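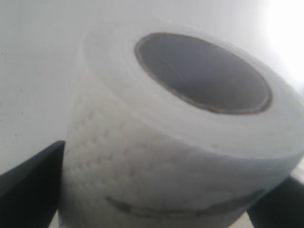
Wed 1 March

Morning went to the width estimator, which I'd been putting off since last week. Quick recap for anybody reading over my shoulder: the planner gets a width from the wrist camera, picks a pregrasp opening, closes to a target, and then the grip controller takes over on current alone. Fine on blocks. On paper rolls it falls apart, as the thing has no hard surface and the number we get from current keeps creeping while the paper gives.

What I changed: the close is now two stages. Stage one is a position move down to the estimated width, stage two is slow with a current ceiling, and we call it "held" when finger travel over the last 9 control ticks drops under the threshold. Before, we called it held on the first current spike, so the quilted paper was giving us a spike, then sagging, then the planner would happily lift with half the grip it thought it had. Sloppy on my part, I wrote that check for wooden blocks in November and never went back to it!

Ran 40 pick attempts on rolls with the new close. 3 drops, all three on the approach from the left, which smells like the camera-to-gripper transform and has nothing to do with the close at all. I want to redo the hand-eye calibration before I believe any of it. The transform file in the repo has my name on it and I don't remember making it, so there's that.

Also hit the segmentation thing again. White roll against a pale wall, and the mask leaks straight out over the top rim. Mitsuko Miyazaki suggested we stop trying to find the outline and fit an ellipse to the cardboard core instead, given that the brown ring has all the contrast anyway. I grumbled and then tried it over lunch and it's so much better (annoying). The core fit gives us the axis tilt nearly for free, and then the outer width comes from a prior on roll size with a loose bound. It does get confused when the ring is stretched out by a steep view angle, so I'm rejecting fits with an aspect ratio past a limit. The limit is a guess for now. It's in the config as core_aspect_max, please don't tune it without telling me.

Navgate side: I bumped the planner to the newer build and the approach cone parameter got renamed under us. It didn't error, it just used the default, which is way too wide. Lost most of an hour on that. I've added a startup check that lists any key in our config the planner didn't consume. Should have had that from the start. Jarkley config is still on the old name, somebody needs to fix it before they run on that cell.

After lunch I moved on to bare tubes. Same code path, except the core is now the whole object, so the ellipse trick only works when the open end faces the camera. Lying down we need the long edges, so I'm using a line-pair fit and taking the midline as the grasp axis. Against the white tray the edges come out lovely. What isn't lovely is the collision model: the tray rim wasn't in it, and the planner kept proposing grasps with one finger going straight through the plastic. I added the rim as a padded box and it stopped, but now a tube lying near the side of the tray has almost no legal grasps left. Need a proper mesh, or a smaller pad.

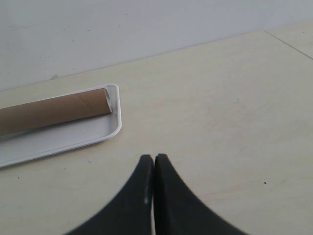 Why not just grab the tube across its open end, with one finger inside?
It would dodge the rim problem, but the finger needs more clearance inside the tube than our pose error allows right now, and a miss crushes the cardboard edge. Worth another look once hand-eye is redone.

Logs are on the shared drive under Gredbridge, run 416. Run 89 in the same folder is the old close logic, so compare against that one if you want before and after.

Still to do:
- hand-eye calibration, all poses, and put a date in the file this time
- tray mesh in the collision scene
- ask Öztürkmen whether their driver can timestamp finger position on the device (our jitter is ugly)
- rerun the left approaches
- write a test for the unused-keys check

Branch is pushed, tests pass except the flaky one.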